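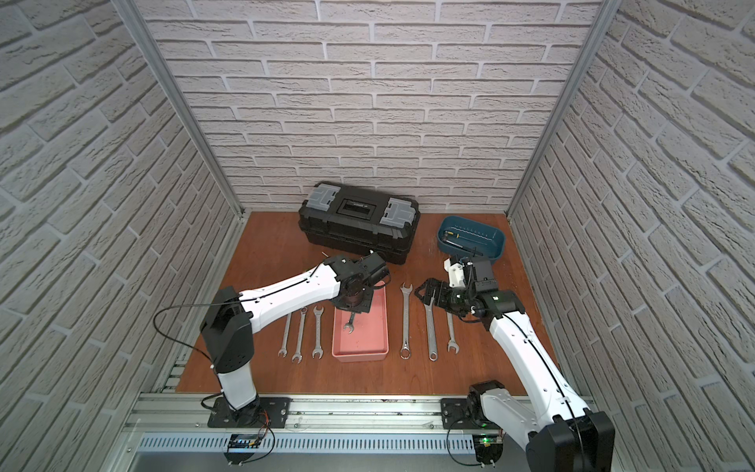 **Figure 2a.** Two-arm cell with wrenches laid on both sides of the pink tray.

### 3.2 Budget for one cell

Before the purchase we divided the cost of a cell into three parts: arms, enclosure, and consumables. Lerbridge gave us 3000 dollars per cell for the last two parts, and the arms were paid from another account. Our first plan, written in March by J. Deschamps, had no line for hand tools. This was a mistake. Sorting tasks need wrenches of different lengths and types. 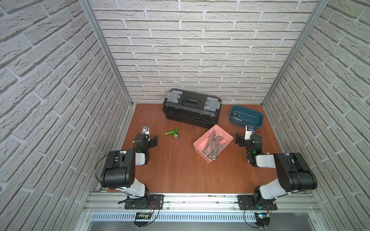

**Figure 2b.** Pile of wrenches in the bin, with the green fitting to its left.

Cameras were a more difficult decision. Soltani offered a lower price for overhead views only, but overlapping wrenches hide each other, so we kept a camera on the wrist in the order. The delivery time was 12 weeks, and we advise other groups to plan for this delay.
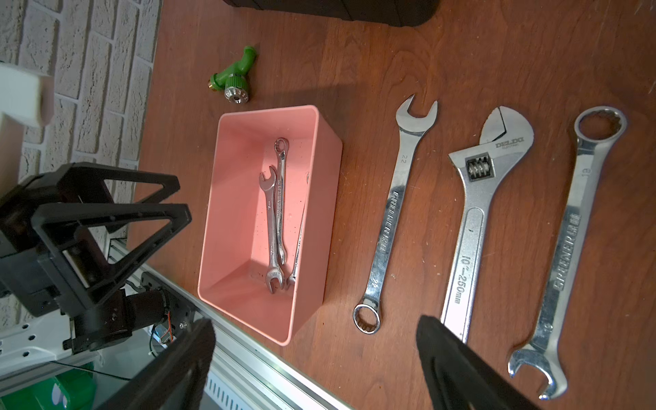 **Figure 2c.** Wrist view of small wrenches in the bin and larger tools beside it.

For tools we compared sets from two local shops and bought mixed brands. Stamped sizes, such as the 22 in Figure 2c, make the inventory easier. E. Hosoda keeps the list of replacement parts, and spare gripper fingers are now a separate line in the budget.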